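Werkstattbuch, 12. Mai 2018

Samstag, endlich Ruhe im Haus, also der dritte Anlauf mit der Olivenölseife (Charge Tarine). Sieglinde Hollmann hat mir ihr altes Rezept abgeschrieben, und ich habe es diesmal brav durch den Laugenrechner gejagt, bevor ich irgendwas abwiege! 300 g Öl, davon ein kleiner Teil Kokos, damit sie überhaupt schäumt. Die Lauge habe ich neben dem Waschbecken angerührt, Fenster offen, Brille auf - letztes Mal war ich da schlampig.
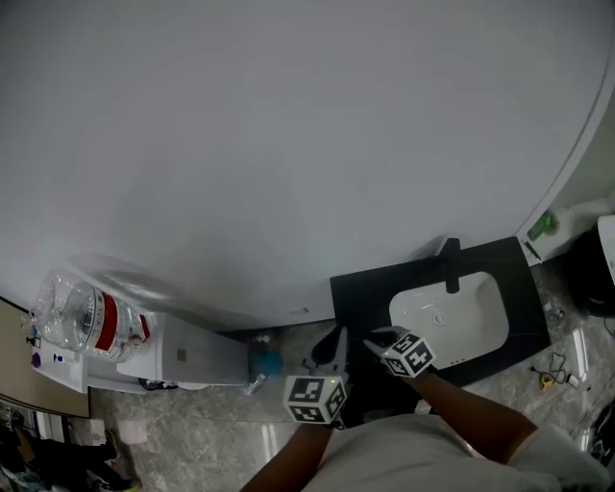 Beim Pürieren hat es ewig gedauert, bis der Leim angezogen hat. Reines Olivenöl ist halt träge, und mit 22 Grad in der Werkstatt wird es auch nicht schneller. Ich hab immer 2 Minuten gemixt, dann von Hand gerührt, dann wieder gemixt. Der Duft von Venckus kam ganz zum Schluss rein (viel zu zitronig für meinen Geschmack, aber Sieglinde liebt ihn). Form gefüllt, Folie drauf, Handtuch drum. Form und Inhalt zusammen: 332 g auf der Waage, der Rest klebt noch im Topf.
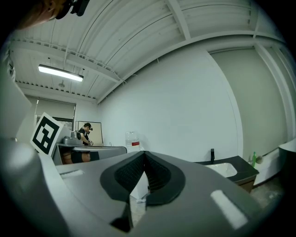

Wann kann man die Stücke schneiden?
Sobald sich der Block fest anfühlt und am Messer nicht mehr schmiert, bei so viel Olivenöl lieber einen Tag später. Danach luftig ins Regal, vor Ende Juni wird davon nichts benutzt.

Offen: neue Handschuhe bestellen, Etiketten für Tarine schreiben.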